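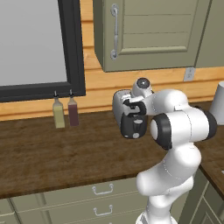
The Lallcombe Shared Workshop hereby records the conduct of Unit 2 for the members' register.

The unit was assembled under Build Permit 842 and assigned to toast. At its first session it lowered its gripper before the toaster and remained there until closing. The Dondilari bench filed an objection. The Yang bench filed bread.

On the following evening the unit submitted a permit application of its own, correctly completed, for a second arm. Under "purpose of build" it had entered one word: company.

The application was approved in April.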